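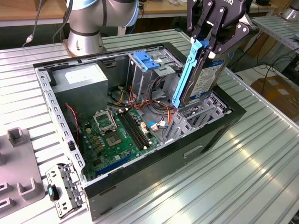 ## Friday, open day at Larkidari

Home, shoes off, tea made, and I want to get this down before I forget half of it. I've been meaning to go to one of these Larkidari open days for ages and kept finding reasons to stay home (laundry, rain, the usual). Anyway, I went! I took the 48 bus, missed my stop because I was reading, and walked back up the hill past the tile place. Got there a little after ten with my hair all over the place.

The front half was what you'd expect, a sign-in table, sticky name tags, cookies under plastic wrap. The part I came for was in the back, the computer recycling bench, where the robots take old desktops apart. I'd pictured one big arm ripping the covers off things. It's so much fussier than that! The tower lies on its side on a metal table with its insides open to the ceiling, and a black gripper with these jointed fingers comes over the top of it. When I got a spot at the rail it was holding a hard drive straight up by its edges, right over the case, with one of those bright blue plastic rails still on the side. It looked so careful, like someone holding a photo they don't want to get fingerprints on. A second arm, silver and white with light blue trim, was right behind the case. I never did work out what that one's main job is, and I was too shy to ask twice.

I had an old tower a lot like that one, with the blue plastic latch inside. I swear I spent a whole summer with my arm in it up to the elbow, trying to get the sound to work. Seeing the same orange and yellow and red cables looped around in there gave me a funny little pang. I think I gave that machine away when I moved, or else it's in my sister's garage. Must ask her.

The guide from the bench was very patient with us. The program they run is called Casado, and the hard part, apparently, is that every model of computer puts its screws and clips somewhere different. They've been through 472 towers so far and still get surprised. The drives go off to be wiped or shredded, and the memory gets tested and sold if it's any good. A kid next to me asked if the robot could put one back together again, and the guide laughed and said maybe ask in June. I'd have liked to hear more about that, but then a man wanted to talk about his printer for what felt like forever.

They let 3 of us try the hand controls on a practice arm in the next room (it has Puma written on a strip of tape, so that's what everybody calls it). You had to pick up a foam block and set it in a cup. I dropped it four times. The kid got it first try, of course. My hands were actually sweating, over a foam block!

Then the talk from the Skaltside people, which went long. Nice slides, hard chairs. I wrote down "about 100 a week by next year" and I'm pretty sure that meant computers, but my handwriting is terrible and it could have been pounds of something. I ate two more cookies and snuck out before the questions.

Walked home the long way. I've got that old laptop in the hall closet, plus the bag of chargers that don't fit anything, and they take drop-offs on weekday mornings, so I've put both by the front door where I'll trip over them. Need to get my pictures off the laptop first. Also need milk.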